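Frequently asked questions: the Varnthorpe house rules for robots in kitchens

Last updated in February. Maintained by Signe Magnusson and Omar Obeidat.

We love getting questions about the house rules, and we get plenty! They cover how we work with two-armed robots in the practice kitchens at Varnthorpe, and other teams have started borrowing them, so we've put the answers to the usual emails in one place. If yours is missing, write to us through the contact form and there's a good chance it'll turn up in the next version.

What are the house rules, exactly?

A short set of working rules for anyone who runs, teaches, mends or stands near a robot in a domestic-style room. They sit on top of the law, the manufacturer's manual and your own risk assessment. If any of those is stricter than we are, follow the stricter one. The rules fit on both sides of a single sheet, which took far longer than writing the original eleven pages, and we're very proud of it.

Are they an official standard?

No. Please don't put them on a certificate or quote them in a tender as if they were. Proper safety standards go into things like stopping performance, guarding and control systems, and you should read the ones that apply to your machine. Ours are about habits: who holds the stop button, what you say before you reach in, where you leave your coffee.

Who counts as the operator?

One named person per robot, written on the whiteboard before power goes on. The operator has the stop within arm's reach and watches the robot the whole time it is live. You can hand the job over as often as you like, but you do it out loud: "Lerato, you have the robot." "I have the robot." It feels a bit theatrical for the first day and then you stop noticing.

Can the operator also be the person typing?

While the arms are powered and free to move, no. This is the rule people argue with most, and we understand why, as small teams are short of hands. But a laptop takes your eyes away for much longer than you think. If you're on your own, pause the robot, type, look up, check the floor, start again.

How long can one operator stay on?

35 minutes, then swap or take a proper break. We tried longer and attention simply drops off, especially with slow, repetitive work like loading crockery. Jonatan Hellström keeps a kitchen timer on the windowsill for this and it is the loudest object in the building.

How close can I stand?

Outside the reach of both arms plus 200 millimetres, with the arms fully stretched. Mark it on the floor with tape if the floor will take it. On carpet we use flat rubber strips, and we check them at the start of every session because they creep. Desks and chairs can be in the same room, and often have to be, but the chair must not be able to roll into the marked area. Lock the castors or put something solid in the way.

What about the arm that isn't doing anything?

Treat it as live! New people watch the hand that is doing the job and forget the other one. Unless an arm is switched off and parked, it can move, and your rules about reach apply to it in full. The same goes for the legs and feet if your robot has them. A robot that shifts its balance changes where its arms are.

May I reach in to put something right?

Yes, and you'll want to, constantly. Things fall over, plates catch on the wires, a spoon ends up where no spoon should be. Call "reaching in", wait for the operator to pause and say "paused", then reach in. Come out, say "clear", and only then does the operator resume. Please resist the quick grab. We have had one pinched sleeve in all our time running the kitchens and it was a quick grab.

Which dishes should we use?

Plain ones you don't mind losing. Start with cups and bowls that have no chips, no sharp edges and no handles thin enough to snap. Knives, skewers, graters and glass stay out of the room until the task has been signed off without them. If a piece breaks, everything stops, and the operator stays put while someone else sweeps.

Do we run water or a wash cycle?

Dry only, unless your robot is rated for it and your assessment says so. We shut off the supply to the sink at the valve and hang a tag on it. The dishwasher is unplugged or isolated before anyone starts, so a stray fingertip on the controls doesn't set it going.

How do you deal with cables?

By hating them, mostly. Anything that hangs in front of a cupboard or trails across the floor gets routed away or clipped down. Cables on the robot itself should have enough slack for the full movement of the joint and no more. Run each joint slowly to its limits before the first task of the day and watch for loops that could catch on a handle or a rack.

Can we change the gripper ourselves?

Yes, if you are trained on that mounting. Power off, change it, tug it, then do a slow test with nothing in the hand. Write down which gripper is on which arm, especially if the two sides differ, as the safe grip and the reach may differ too. Casado, our tool log, has a field for it. Paper works just as well.

What goes in the record?

Operator names, start and stop times, tools fitted, anything that was dropped, and every use of the stop button, including the ones that felt silly afterwards. Eskil Amundsen went through our old Ritileck records last winter and found 164 stops with no reason written next to them. What a waste of good information! One line is plenty. "Bowl slipped" is a perfectly good entry.

Will I get in trouble for pressing stop?

Never. Press it if you're unsure, press it if you're surprised, press it if you sneeze. Visitors are told the same thing at the door.

Do you offer training?

We do, and it's our favourite part of the job. The introduction runs on Thursday mornings at the Skevomitz building, with up to 4 people per group, and everybody gets a turn at every role. Lerato Msimang takes the bookings. Wear closed shoes, tie long hair back and leave lanyards in your bag.

Any advice for dishwasher work in particular?
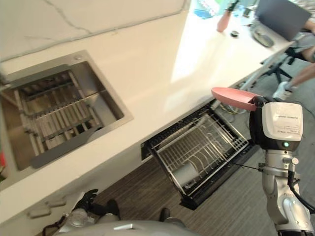
Open drawers and doors deserve a rule of their own, as they change the shape of the room: a clear bit of floor becomes something to trip over, and the arm has a new edge to knock against. Open the drawer with the robot paused, pull it out as far as the task needs, and check the space again from where the operator will stand. Then start small. One white cup on its side in the rack, with the paddle just above the open drawer, is plenty for a first go, and you'll learn a surprising amount from it about heights, angles and how near the tines come to the blade. Walk round to the far end of the drawer as well and look for anything dangling, like the thin black cable there, and decide what to do about it before you ask for any movement. Add a second piece once everyone in the room is comfortable, and do tell us how you get on. We read every report that comes in, and the sheet has changed several times because of them.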